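How to Pair Two Bluetooth Speakers for Real Stereo Sound

Updated 2019-06-14

One small speaker on a shelf is nice. Two of them, a few feet apart, playing true left and right channels? That's a whole different evening! I put off trying this for ages and then did it on a rainy afternoon in January, and I've been digging out old live albums ever since.

I'm using a pair of Drostalano minis for these steps. The button names may differ on yours, but most speakers with a stereo mode (some call it TWS, some call it Duo or Party Link) go through the same routine.

What you need

Two speakers of the same model
A phone, tablet or laptop with Bluetooth
The charging cables
A track you know really well, ideally one with instruments panned hard to each side

Step 1: Charge both speakers all the way

Mine refuse to link if one of them is under 30 percent, and the only hint you get is a sad double beep. Plug both in and wait for the lights to go off.

Step 2: Make your phone forget them

Open the Bluetooth menu on your phone, find each speaker in the list and tap Forget or Unpair. Do this on every device in the house that has ever used them. My old tablet kept grabbing the left speaker from two rooms away and it drove me up the wall.

Step 3: Link the speakers to each other

Turn both on and set them side by side. Pick the one you want as the left channel and hold its Bluetooth button for 10 seconds, until the light blinks white. Now press the same button on the second speaker once. You'll hear a rising chime from both. Still blinking after a minute? Switch them both off and go again.

Step 4: Connect your phone

Go back to the Bluetooth menu and you should see a single name, even with two speakers running. Tap it. If you see two names, the link in Step 3 didn't take.

Step 5: Place them and listen

This is the fun part. Any flat surface is fine for a first listen, indoors or out on the patio. 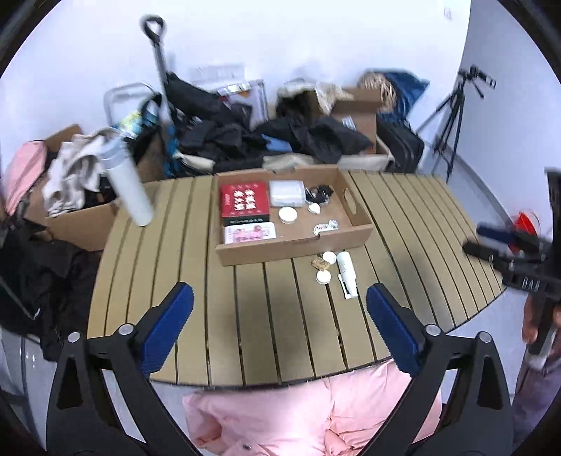 A slatted tabletop with a cardboard tray on it.

Start with the speakers as far from each other as each one is from your chair, so that you and the two of them make a triangle. Turn each one slightly toward you. Then play your test track and close your eyes. The singer should seem to float in the middle, with the guitars out to the sides. If everything leans one way, scoot the closer speaker back a few inches and try again. Small moves make a surprising difference!

On slats or thin boards you may get a buzz on low notes. A folded dish towel under each speaker cured it for me.

If it still won't work

Sound from only one side: check that the mono audio setting on your phone is off. It hides in the accessibility menu.

Dropouts: move the phone closer to the left speaker, the one doing the talking.

Voices lag behind the picture: try the delay slider in your video app, if it has one. I use the Urquijo player on my laptop and nudged it along until the lips matched.

Nothing helps: reset both speakers by holding power and volume down together, then start over from Step 2.

Next up I want to try the same thing with a pair of Prusinlow speakers, which are bigger and have an AUX input. If you've already linked a set of those, tell me in the comments how you got on.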